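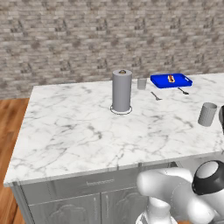 Newsletter and podcast FAQ

Who's behind this?
Just me. I spent years writing ad copy in Perlow, then started a podcast on small-brand marketing called Avell Notes. The newsletter came later, mostly so I could say the things I forgot to say out loud!

How often do you publish?
The podcast goes up 2 times a month, at 10 in the morning. The newsletter goes out when it's ready (I know, I know – I tell clients never to do that).

How many people read it?
At last check, in March, we had 2,585 subscribers. I clean the list every spring, so that number dips and then creeps back up.

Can I sponsor an episode?
Yes, please! I take one sponsor per episode and I read the ad myself. Uibo handles the booking and billing, so you'll get an invoice from them and not from me.

Do you take on clients?
A few. I mostly help shops and food brands figure out what to post and where to stop posting. Right now the wait is 18 weeks.

What happened to the Ilik episodes?
They're still up, under Season One. The sound is rough on the first few – I was recording in a hallway.

Can I reprint something?
Sure, with a link back. If you want to translate it, drop me a line first.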